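Why Does Soap Make Bubbles?

Squirt, rub, rub, rub – and suddenly your hands are wearing big white fluffy gloves! You do it every day, before lunch and after the bathroom, and you probably never stop to look. Well, today we're going to look really, really closely, and you're going to need a sink.

Water likes to stick together

Water is made of teeny tiny bits called molecules (say it like this: MOLL-uh-kyools). They are so small that you can't see them, even with a magnifying glass. Water molecules love to hang on to each other. At the top of the water they hang on extra tight, almost like a stretchy skin. Grown-up scientists call this surface tension.

Try blowing a bubble with plain water. Go on, dip your finger and thumb in and make a ring. It pops right away, or it never gets going at all! The water pulls so hard on itself that it can't stay stretched out thin.

Along comes soap

A soap molecule has two ends, a bit like a tadpole. The head loves water. The tail can't stand water, but it adores oil and grease. When you stir soap into water, lots of those tails try to poke out of the top into the air, and the water's tight skin loosens up. Now it can stretch and stretch and stretch!

A bubble is really a sandwich. There's a layer of soap, then a very thin layer of water, then another layer of soap, all wrapped around a puff of air. When you rub your hands together, you mix air into soapy water and make hundreds of little sandwiches all at once. That's lather!

How does it get you clean?

Remember those grease-loving tails? Your skin makes its own oil, and dirt and germs get stuck in it. The tails grab the oil and the heads stay facing the water, so they make a tiny ball with the grease trapped in the middle. Then you rinse, and the whole ball goes whooshing down the drain. Bye, mud!

Rub for at least 20 seconds, and don't forget your thumbs and between your fingers. (Two rounds of "Happy Birthday" works great, and yes, you may sing it loudly.)

Do more bubbles mean cleaner hands?

Nope! Some soaps are very bubbly and some hardly bubble at all, and both kinds can do a fine job. The tails are busy even when you can't see any foam. Bubbles are mostly there because air got mixed in, and because people think they're fun. Shampoo is the same – a small squirt is plenty.

Try it yourself: the pepper dash

You need a shallow dish, some water, ground black pepper and one drop of liquid soap. Ask a grown-up before you start.

Pour in enough water to cover the bottom and wait until it's still. Sprinkle pepper all over the top. Touch the middle with a clean finger. Not much happens, right? Now put a drop of soap on your fingertip and touch the middle again. ZOOM! The pepper races to the sides, pulled along by the water's tight skin as it moves away from the soap. Wash your hands after, and keep them away from your eyes, because pepper stings.
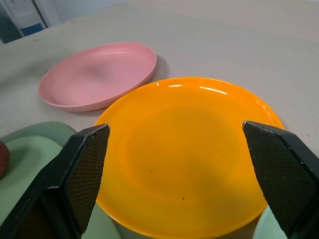 Sharon Mfaume: We did the pepper dash on Friday after school and my daughter wanted to go again straight away, but the second time the pepper just sat there. We rinsed everything out really well, started over with fresh water, and off it went. Now she'd like to know if shampoo works too, so that's our next one!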